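3.2 분류 과제의 물품과 배치

과제는 단순하다. 책상 위 소형 음료 용기를 재질별로 종이컵에 나눠 담기. 컵을 쓴 이유는 예비 단계에서 상자가 너무 깊었기 때문(Barrientos의 메모 참조). 컵 색은 재질 구분용이며 회색은 플라스틱, 노란색은 금속. 참가자에게는 색과 재질의 대응만 알려주고 순서는 지정하지 않았다.

물품은 Plakach 세트에서 골랐음. 한 회차에 4개, 조건당 20회 반복. 라벨이 심하게 벗겨진 것은 제외했으나 찌그러진 캔은 그대로 두었다. 실제 분리수거함에서도 찌그러진 것이 섞여 들어오기 때문이다. 뚜껑은 분리하지 않는다. 뚜껑과 몸체 재질이 다른 경우 몸체 기준으로 판정 (이 규칙은 2월에 추가됨, 그 전 9회분은 다시 코딩햇다).

컵은 책상 안쪽에 나란히 둔다. 간격은 고정하지 않음. 컵 입구가 넓어 넣기 자체는 어렵지 않지만, 먼저 들어간 물품이 비스듬히 걸리면 다음 것이 들어갈 자리가 줄어든다. 그림 2의 노란 컵에서 파란 캔이 기울어 있는 것이 그런 배치다. 이 경우도 컵 안에 있으면 성공으로 처리하고, 걸림 여부는 별도 항목으로 기록했다. 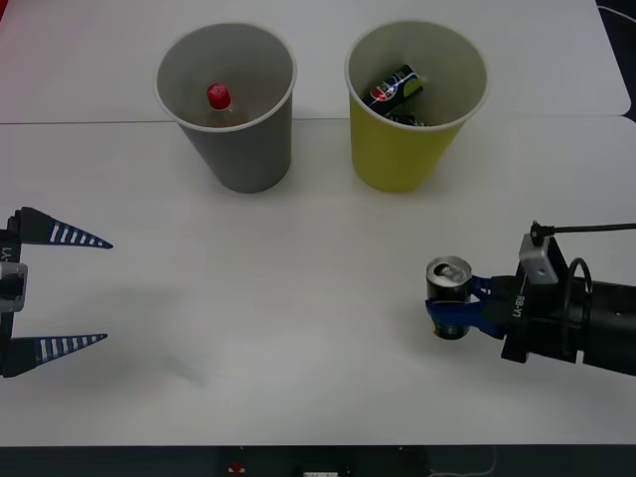 그림 2. 분류 도중의 책상. 회색 컵에 빨간 뚜껑의 병, 노란 컵에 짙은 파란색 알루미늄 캔.

걸림 판정은 Leclerc와 Trí Lò가 따로 했고 불일치는 합의로 정리함. 판정 기준 전문은 부록 나 참고. 컵이 넘어진 회차는 분석에서 빼고 같은 물품으로 다시 시행하였다.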